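## 3. Collecting the demonstrations

I'll say at the start that this part of the project took far longer than the training did, and I enjoyed it a good deal more. We wanted a set of examples for what we call the Tostard task: move fruit and vegetables between a bowl and a basket, on a table with plenty of other stuff lying about, using whichever arm makes sense. A person drives both arms, we save everything, and the learner gets the recordings afterwards. In the end we kept 1,240 episodes, all from one cell in our lab at Drenotwood.

### 3.1 What goes in the basket

Our first go, back in February, used wooden cubes, and the policy got good at wooden cubes (no prizes for guessing how it did with anything else). So for the main set we went for things with awkward shapes. Long thin items are the nastiest. A carrot and a chilli side by side on the floor of the basket give the fingers very little room between them, and the driver has to decide which one to go for and at what angle before the hand gets low. We told drivers to take their time over that choice, and to leave the pause in! Trimming the pauses made the recordings look slick, but the policy trained on them dived straight in and grabbed at the gap.
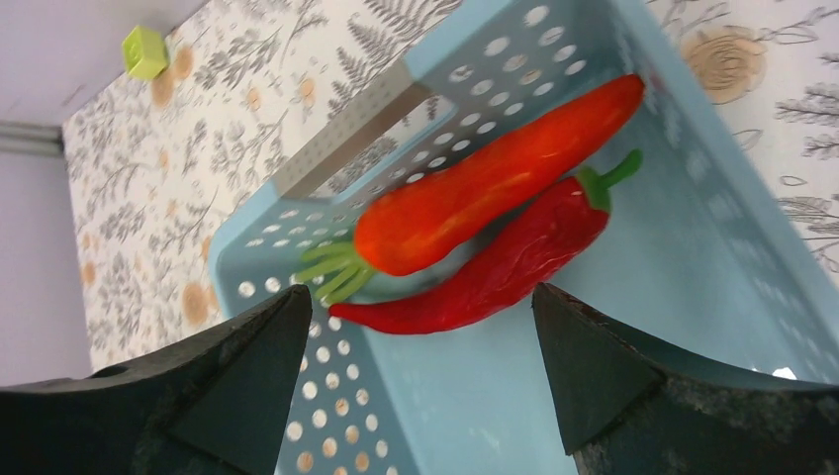 ### 3.2 What counts as a good grasp

We argued about this one for ages. My own view was that any grasp that lifts the thing is a good grasp. The trouble is that small wrinkled items can be held by a fold of skin and still come up, and then the learner picks up the habit of snatching at edges. In the end we wrote the rule down in one line: fingers on opposite sides, item between them, hold for a moment before moving off. An episode that broke the rule was still kept, but it got a "weak" label and was left out of the main training run. Figure 1 shows the wrist view during a grasp of the kind we labelled "good": a finger either side of a dark red, wrinkled fruit, with the basket wall behind.

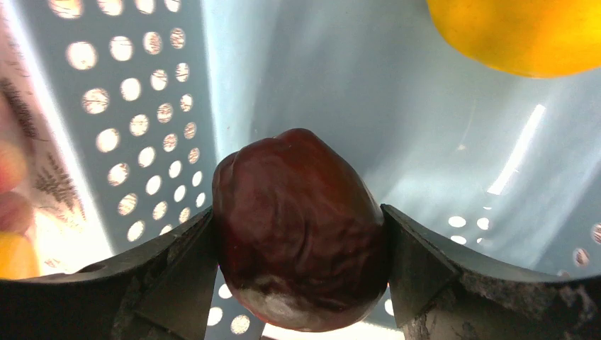
**Figure 1**

One of our drivers objected that the rule was too strict for beginners, and said that people in their first hour would simply stop trying the hard items if half their work came back marked weak. That was a fair point, and we changed how we handed out the labels. New drivers did 90 practice episodes that were never scored at all, and only after that did anyone look at their grasps. The share of hard items they attempted went up, which pleased me no end, although I can't swear it was the practice that did it. They may just have got bored with the easy ones.

### 3.3 Clutter, resets and who drives what

The other big choice was how tidy to be between episodes. With a perfectly tidy table you get lovely clean data and a policy that panics at the sight of a stray block. We went the other way and left things out: blocks along the back, a little figure near the bowl, an open case beside the basket. After every 15 episodes the driver shuffled the loose items by hand, without any plan, and carried on. We did try a printed list of layouts for a while (47 of them, bless us), but people followed it so carefully that the layouts came out almost identical each time, so we binned it.

Each arm had its own patch. The left one mostly looked after the bowl and the right one mostly looked after the basket, and the driver could break that habit whenever a reach looked silly.

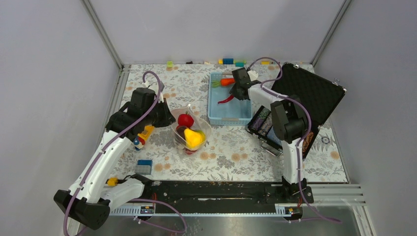

Breaking the habit turned out to matter more than we'd guessed. In early sessions the idle arm was simply parked, and the learner took this to mean that one arm should always freeze while the other works. Once we asked drivers to bring the second arm near its next item while the first was still busy, the freezing mostly went away. It does make the driving harder, and a few people never took to it, so their episodes are tagged separately and Section 5 reports results with and without them.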